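Shoes Off, Doubts at the Door

I have been attending the Tuesday silent hour at the old meeting house in Veredmont since February, and I still can't say what I am. My mother's side would like me to say Catholic. My father's side would like me to say anything at all, as long as I say it before dinner gets cold. For the record I was baptized, confirmed, lapsed, un-lapsed for one Easter on account of a girl in the choir, and lapsed again, this time with paperwork.

The silent hour belongs to no church in particular. It was started by Dorin Pană, who used to be a deacon and now repairs accordions, and it follows a little book called Medard that he put together himself from the Psalms, two desert hermits and what I suspect is a gas bill. There are 30 chairs. You sit. At the half hour Dorin reads one paragraph, and then you sit some more, with the paragraph in there with you like a wasp in a car.

I expected peace. What I got the first month was a complete inventory of everything I had ever said to my sister. I told Chiharu Noguchi this on the steps afterward, and she said her first month had been mostly song lyrics and her second had been worse. She was raised Buddhist, married a Lutheran, and comes for the quiet because she has three boys.

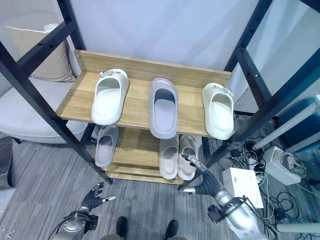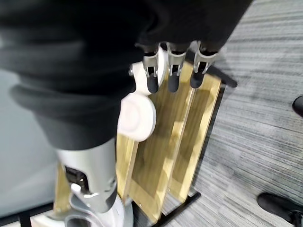
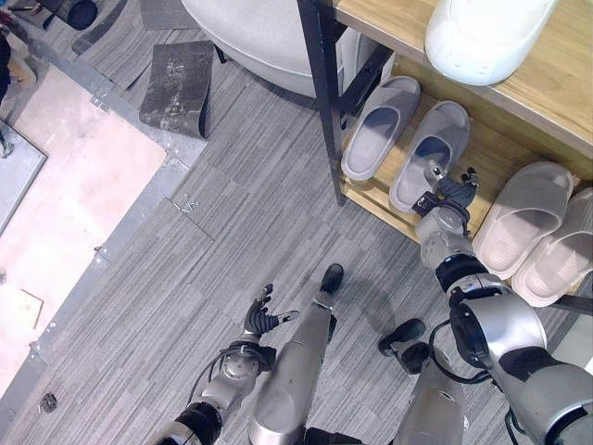
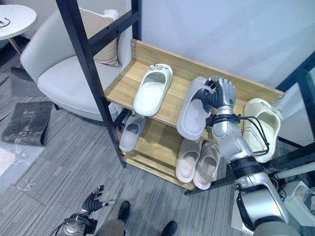 What bothers me about belief, now that I have an hour a week to be bothered in, is how much of it turns out to be manners. I was taught to genuflect years before I was taught why, and the why never stuck half as well as the knee. My grandmother took her shoes off to say the rosary, every night, and put them side by side next to the bed. I thought of her when I looked at those slides on the top shelf of the wooden rack, the white one with the little buckle on its strap, as neat as a front pew. She'd have had no opinion about the theology of any of it, but she would have approved of the spacing.

Sølve Strand, who is the group's only declared atheist and also its most punctual member, thinks I've got this backwards. His view is that manners are the whole thing and the rest was added later by people who wanted an office. He has read all 470 pages of Yáñez on the history of ritual and lent me his copy, with underlining. I am on page 30. So far a village has moved a stone.

I asked Dorin what he believed these days. This was a mistake, as he was holding a bellows at the time. He said that when he left the diaconate he wrote his bishop a long letter laying out his objections, and the bishop wrote back a short one asking whether he was still praying. He was, and it annoyed him a great deal. He never sent a second letter.

I've tried that question on myself and I don't like it any better than he did. I think I pray about the way I go to the gym. There is a membership. There are intentions. Once in a while I'm in the building.

Last week the paragraph was about Jacob and the angel, which I have always taken as a story about persistence. Dorin read it so flatly that for the first time I noticed the hip. The man gets his blessing and limps off with it. I sat there thinking about that for the rest of the hour, or at least until Ilgın Aksoy's stomach made a noise like a door in a castle, and after that six or seven grown adults spent ten minutes not laughing, which may be the closest I've come to communion in years.

My mother called on Sunday to ask if I was still going to "the sitting." I said yes. She asked if there was a cross up. I said there was a coat hook that looked a bit like one in the evening light. She was quiet for a moment and said she supposed that was a start, and then she told me what everyone at St. Brirkach's had brought to the bake sale.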